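4.2 Small translucent items

Claims that household tidying is close to solved rest mostly on opaque, boxy objects. We asked Hakel's operators for the other kind. Their set holds 1,521 attempts, and Kamata and Vũ labeled each one by hand. Figure 3 is from the translucent group, which we found the hardest to score from wrist video alone.

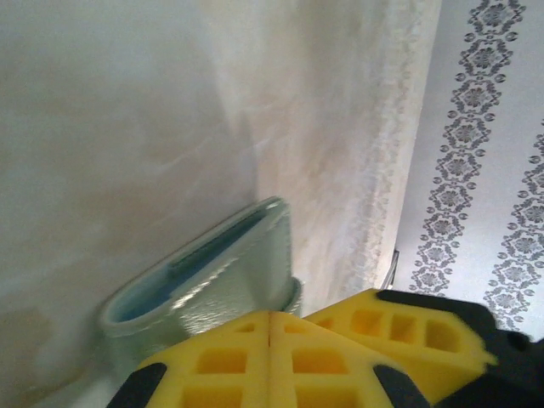
Figure 3. Wrist view with the yellow finger pads open near a small translucent, pale green object. One pad hides part of its lower edge.

4.3 What counts as a success

Trandstead reports a chore as done once the fingers close. We do not accept this. A dish that is gripped and then dropped has not been put away, and a person still has to come and get it. Under our rule the item must be set down at its target and stay there for 3 seconds. Prieto rescored 100 attempts under both rules, and the disagreements are discussed in Section 5.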